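3. Visit to the Prellix open day

In April our project group went to the Prellix open day in Florkcombe. We wanted to compare their table-setting demo with the arm we are building for the Dogbe module. The Grakport bus got us there in time for the first of 2 sessions.

The staff talked through their training log. It held 757 recorded attempts, and 287 of these were done with a bowl as the target. The operator said bowls are harder than they look, as the gripper has to meet the rim at the right angle — a point we had missed in our own plan.

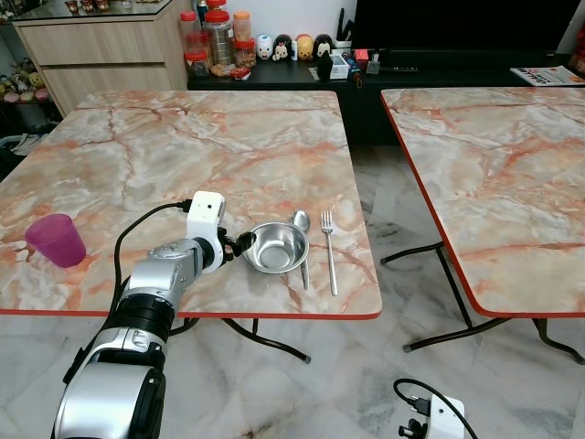

We also asked about camera placement. Their camera rides on the wrist, while ours is fixed above the table, and we now think the wrist is the better choice for close work. We will move ours before the next round of tests and write up the results in section 4.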